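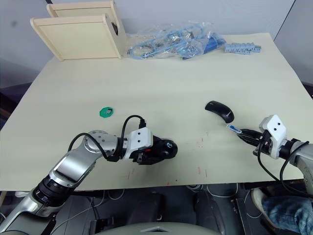 Hard water film on a light laminate benchtop, what removes it without dulling

tmollah
Posted 12/7/19
Moved into a unit in Cleretville in November. Supply hardness is 19 grains by my test kit. The bench is a cream matte laminate and it has developed a gray haze that shows under side light. Dish soap does nothing. Isopropyl does nothing. Diluted white vinegar clears it for a day, then it comes back in the same places. Is this scale, or is the surface itself etched? I would prefer to know before I try anything abrasive.

Tanvir Mollah

pelletier_k
If vinegar clears it, it is scale. Etching does not go away and come back. Your rinse water is putting it down again. Wipe with distilled and dry with a cloth straight after. End of problem.

gravelroad
Not necessarily. Vinegar leaves the surface wet and a wet film fills fine scratches optically. It looks clean until it dries out fully. I had the same thing on a desk and it was scratches from a melamine sponge the previous owner used. Put a drop of mineral oil on a hazy spot. If the haze vanishes under oil and returns when you degrease, you have scratches.

pelletier_k
He said a day. Water does not sit in scratches for a day.

gravelroad
He said it clears for a day. He did not say when he looked.

tmollah
I looked the next morning and it was clear. By evening it was back. I had wiped it with tap water twice in between, so that fits scale. Will do the oil test anyway.

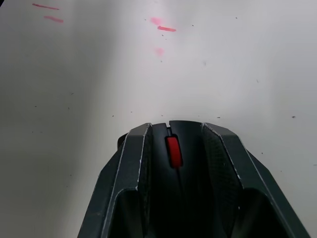 Separate question while I am here. There is a red mark near the sink end, probably from a grocery bag or a marker, and it does not respond to vinegar. Would acetone hurt laminate?

s_munshi
Acetone on a cured melamine face is usually fine for a few seconds. Keep it off the edge banding, as it can soften the adhesive. Do alcohol first, with the cloth laid on the mark for a minute or so. Printing ink off bags generally lifts with alcohol and time. I refinish counters in Jeltness and I reach for acetone maybe one job in 19.

On the haze, I side with pelletier_k, with one correction. Distilled water only stops new scale. You still have to get the old layer off, and weak vinegar takes the top of it and leaves the rest as a key for the next one. Use citric acid, a level tablespoon to a pint of warm water, seven minutes under a wet cloth, rinse with distilled, dry. Test a corner.

Shahnaz Munshi

gravelroad
Seven minutes of acid at a seam is asking for swollen core. I would do two minutes and repeat.

s_munshi
Fair for a seam. I tape seams. The acid is not the issue there, the standing water is.

dunlin63
Has anyone used the Zunitz descaler paste on laminate? The label says ceramic and steel only.

pelletier_k
It has grit in it. You can feel it between your fingers. No.

tmollah
Oil test done on three spots. Two stayed hazy under the oil. The third, by the stove, went clear and came back after degreasing - so scale over most of it and a scratched patch in one place. Citric acid at two minutes, repeated once, took the two scale spots off. Still clear after four days with distilled only. The red came up with alcohol and a second pass.

gravelroad
So we were both right.

pelletier_k
On one spot out of three.

s_munshi
Leave the scratched patch alone. Polish will make it shiny and you will see it more on a matte face. If it bothers you, put a board over it.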